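Leltwood Newsletter
Tidying Corner: boxes with lids, and the small things inside
February 22, 2021

Many of you wrote to me after my item about drawers, and most letters asked the same question: what to do with the small pieces. Blocks, game parts, spare knobs, all the things which are too good to throw away and too small to stand on a shelf. My answer is still a clear box with a lid and a shallow tray next to it. I have used this pair for a long time, at home and in the Kuno room, and I want to write down how I do it.

Clear box, work table with the blue tape squares:
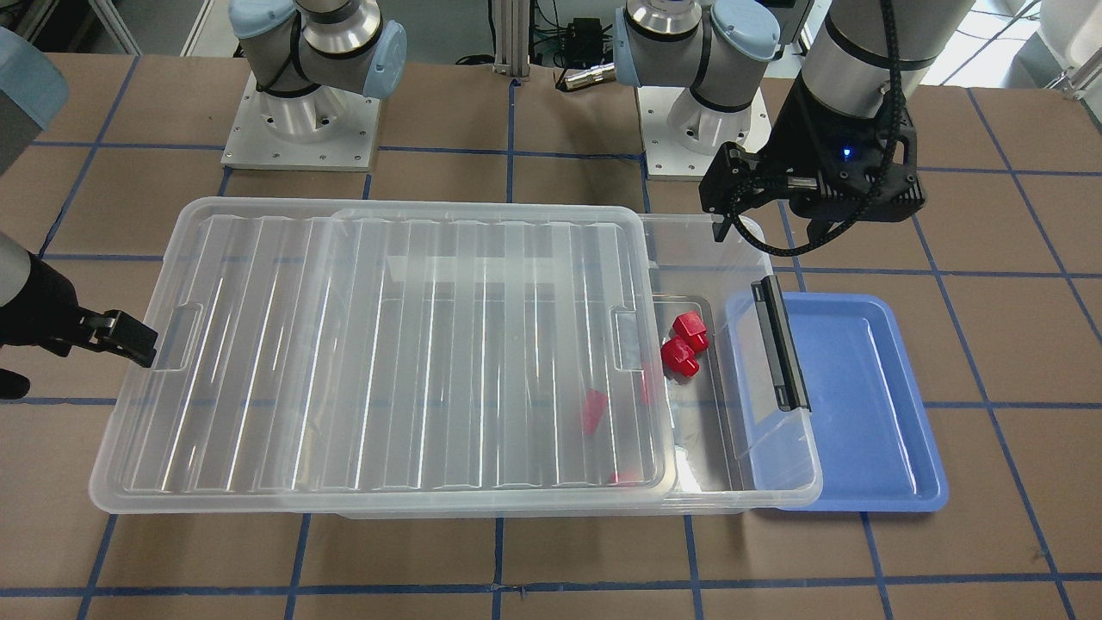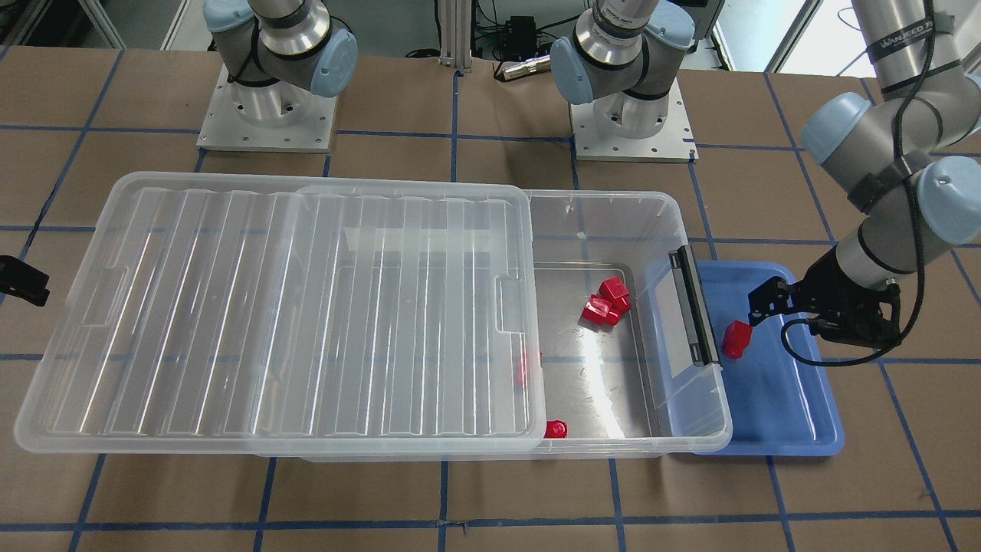
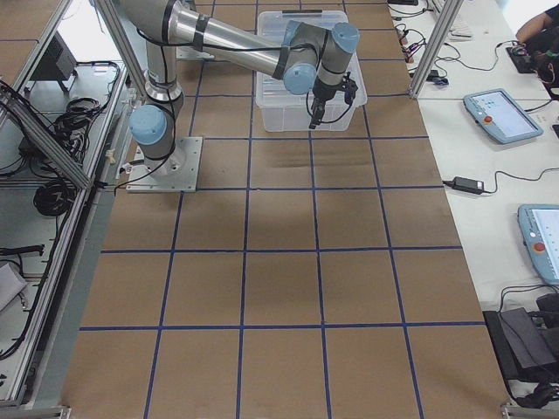
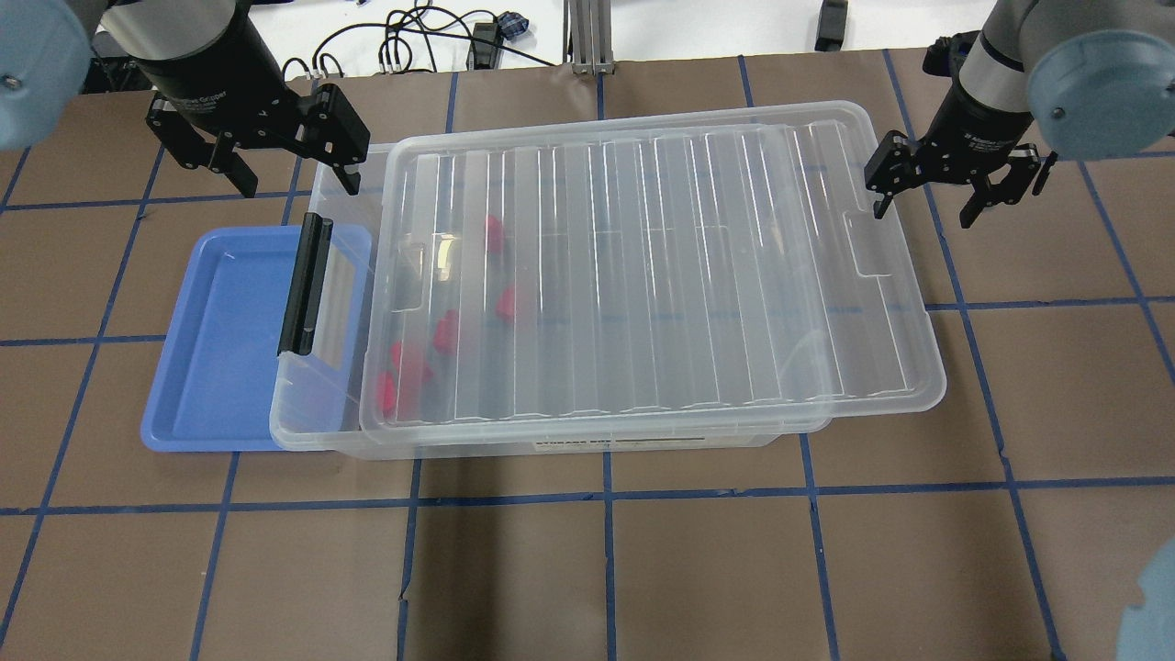 First, the choice of the box. I prefer clear plastic even when the colored ones are cheaper. With a clear box I do not need to open it to know if the red blocks live there or somewhere else. A ribbed lid makes the shapes a little soft, but color comes through well enough, and color is usually what I am looking for. If you have many pieces of the same color, then a label on the front side helps. Write it large. My first labels were so small that I had to kneel down to read them, and my knees did not thank me.

Second, the size. I made the mistake to buy boxes which were too big. A big box invites you to put everything in it, and after one month it is a drawer without a cabinet. For small blocks I now leave plenty of free floor in the box, so I can pick up one piece without digging. When I have to dig, I know it is time to take a second box.

Third, the lid. Please do not press the lid down while you are still sorting. I let it lie loosely on top, moved to one side, and I take out and put in through the open end. Only when everything is finished I lay it straight and close the latches, first one end and then the other. If one latch does not want to close, do not push harder. Lift the lid, look along the rim, and try again. Kļaviņa wrote to me that she broke two latches in one winter by pushing, and I must admit that I have broken one also.

About the tray. It should be shallow, with a raised edge, so that nothing rolls to the floor. I use it for pieces I have picked out and want to look at: is it cracked, is it dirty, does it belong to this set at all? In the evening the tray must be empty again. This rule is more difficult than it sounds. A tray with three forgotten things on it becomes a tray with thirty.

Some readers asked about marking the table with tape. It is cheap and I recommend it for anyone who shares a table. Each kind of thing gets its own square, and you can stop in the middle of the work and find your place again the next day. Put paper under the tape if you care about the table. Change the paper when the seams start to lift.

A few practical matters. The Vestau shop has promised to keep 15 clear boxes aside for our readers until the end of March. Please say the name of the newsletter when you ask. They are the middle size, with latches. The lids can be bought separately, too, but bring your box with you, as the sizes differ more than you would think.

The exchange shelf in the Kuno room is again open for boxes without lids and lids without boxes. Please wash them before you bring them. Letters about tidying can be left there as well, in the envelope with my name. Next time I will write about cables and cords, for which I have three different methods and am not yet satisfied with any of them.

Carleen Kerslake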